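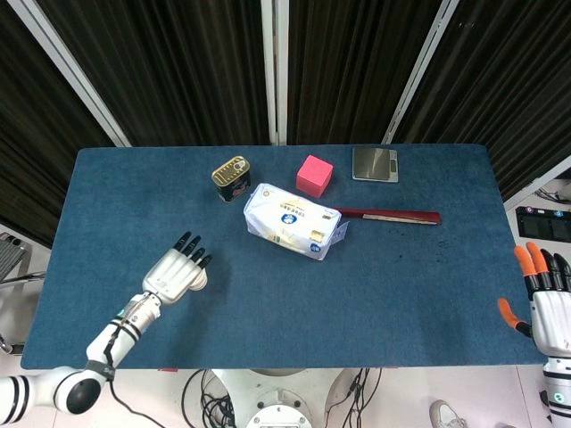 1/ Day one of what I am calling the pantry audit. The rule is simple: everything that lives in the kitchen junk zone comes out, gets put on the blue cloth, and has to explain itself. First up for questioning: a tin with a pull-ring lid, a white plastic package with a flap coming loose at the end, a flat kitchen scale, and one very pink foam cube.

2/ The cube has no defense. I asked the whole household. Everyone agreed it was important and then left the room.

3/ The tin is luncheon meat, or near enough. I don't remember buying it. I've moved apartments with it twice. At this point it has more rental history than my brother.

4/ Hortensia Huamán, who taught me to cook and regrets it, texted: "Keep the tin. You will be glad at 2 a.m." She has never been wrong about 2 a.m.

5/ The scale is the only thing in this kitchen with a work ethic. I used it all of July, when I was making the Barnard rolls (100 grams of flour, 12 of butter, a pinch of salt, and a level of patience the recipe should have listed up top). Then I stopped weighing things and the rolls stopped being round.

6/ Crumbs on the cloth already, by the long red handle. I put the cloth down to keep things clean. The cloth is now the thing that needs cleaning. I'm told this is called a system. 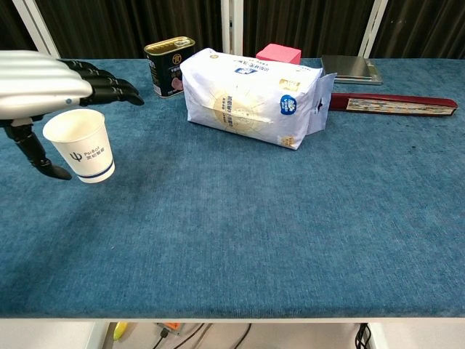 Paper cup, up for review. Trident logo, blue band, strong opinions.

7/ The case against the cup: we own mugs. The case for the cup: the mugs are in the sink. Court is in recess.

8/ Somebody in the replies asked why I don't decant everything into matching jars. I did that once. I bought a set of 14 from Mirance and spent a winter putting powdered sugar in soup.

9/ So the big bag stays in its own wrapper, crinkles and all. I will fold the end over and put a clip on it like a person with standards.

10/ Verdicts so far. Scale: stays, front of the shelf. Tin: stays, on Hortensia's authority. Bag: stays, clipped. Cup: pending dishes.

11/ Cube: I tried putting it in the donate box and got 77 messages in the family chat. It lives on top of the fridge now.

12/ Tomorrow, the spice drawer. I have found three paprikas and I haven't opened it all the way yet.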